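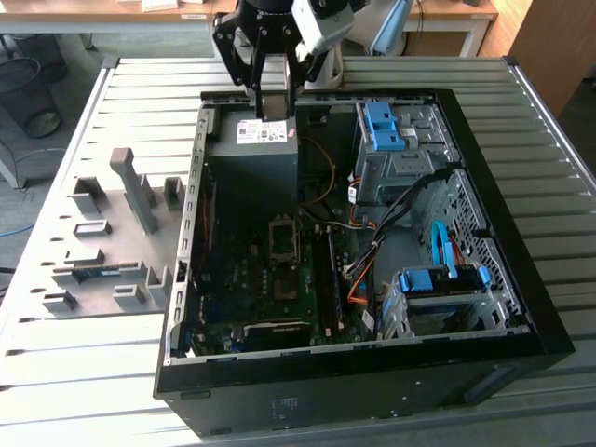 Encyclopedia > Events > Technology demonstrations

Last edited Sep 14, 2024, by Abena Aidoo

The Trurley Open Day is a yearly public event at the Trurley workshop, where robots are shown taking apart used electronic equipment. It is best known for its desktop computer demonstration, in which a robot arm works on an opened tower computer in front of visitors. The event is held in August and is free to attend.

Background

Trurley was set up by Kofi Agbeko and Augustina Bawa to study the recovery of parts from office computers. The first open day was meant for local repair shops and drew few people from outside the trade. Later ones were opened to schools and the general public, and attendance at the most recent was some 360.

The workshop receives its machines from Tullar, a collection firm that clears out offices. Tullar supplies 200 desktop towers a year for testing. Most are older models, and different makes are mixed together on purpose.

Demonstration

The computer demonstration uses a tower laid on its side on a slatted aluminum table, with the side panel off. A fixture tray next to the case holds small parts such as memory modules. The main items of interest are the power supply, the memory, the drives and the cables that join them. 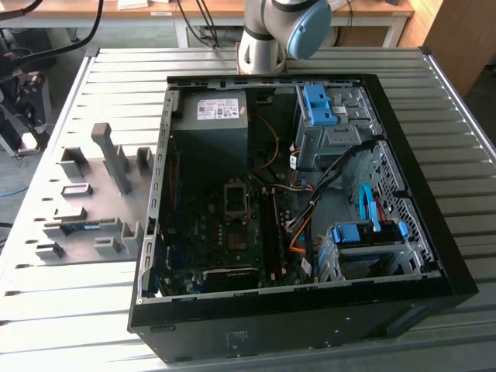
An opened tower on the work table, with the parts tray to its left and the robot arm behind.

Each session is led by a member of staff, who explains the task and takes questions. Tetteh Agyeman has led most of the sessions since the event was opened to the public. Cables receive a good deal of attention in his talks. They bend when touched and seldom lie the same way in two machines, so a set path that suits one tower may fail in the next. Latches and clips also differ between makers.

Sessions are limited to 7 visitors at a time at the table. A second room has a display of sorted parts and a bench where children can remove screws from old keyboards by hand.

Reception

Ama Antwi, writing in the trade newsletter Zokia, called the demonstration "slow, but easy to follow" and said that the talk was more useful than the printed handout. She also noted that people at the back had trouble hearing. A loudspeaker was added the following year.

See also

Kramer Repair Fair
Computer recycling
Robotic disassembly

Filed under: Open days, Robotics events, Electronics reuse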